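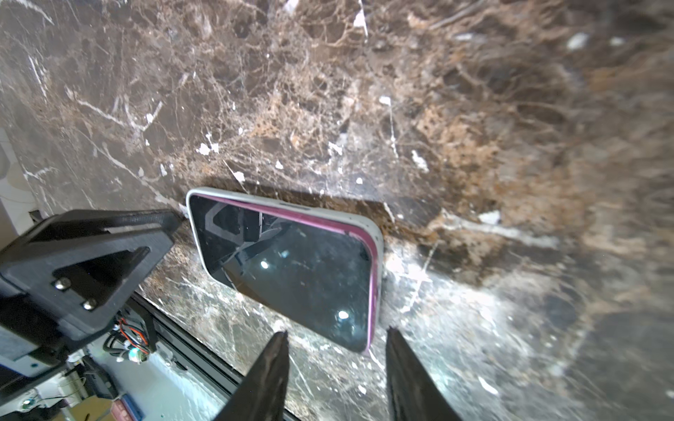
Sinik Two-Arm Collection Cell

Home Cells Arms Grippers Spares Contact

We use cookies to remember your cart. Accept Settings

A learning system wants examples, and it wants more of them than you planned for. The Sinik is a bench-sized cell for making them: two arms, a parallel gripper on each, wrist cameras, one fixed view of the table, and walls to keep the rest of your lab out of the data.

You bring the objects. Customers tend to start with foam blocks, get good numbers, and then try phones. Phones are flat, slippery and shiny, and a dark screen will happily show the camera the ceiling. If your policy can pick one up off polished stone, it has earned a coffee break. You probably haven't, as there are 65 more episodes to record.

What a session looks like

Sombat Wongsuwan runs collection at our Tanasarn site. He records in blocks of 20 episodes, then moves everything on the table and starts again. An episode begins when the operator presses the pedal and ends when they press it a second time. Forgetting the second press gives you a very long example of two arms doing nothing, which the system will learn beautifully.

Failed grasps are kept and tagged. You can filter them out later, but we'd suggest looking at them first. They are usually the operator's fault and occasionally ours.

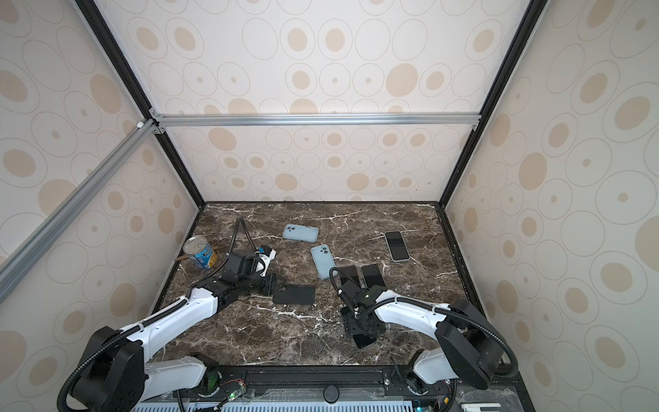 Sinik cell with marble top and patterned wall panels, both arms at work on the phones.

Tops and walls

The tabletop lifts out, and so do the wall panels. Marble and wallpaper are the finish we get the most emails about, mostly from people with strong feelings about wallpaper. Plain gray is available and photographs like plain gray. Swapping finishes between blocks is the cheapest variety you can buy, and it beats discovering in August that your model only works on one table.

In the crate

- Two arms with bases and mounting rail
- Two parallel grippers with wrist cameras
- Fixed camera and bracket
- Frame, one top, one set of wall panels
- Foot pedal - the good one, after complaints
- Recording software, license for one cell

The 100 starter episodes on the drive are there to test your pipeline. Please don't train on them and then write to us.

Order code: Koltport 153. Built and shipped from Sastthorpe. For lead times and odd requests, ask for Lies Vanhove in sales.

© Koltport | Terms | Returns | Back to top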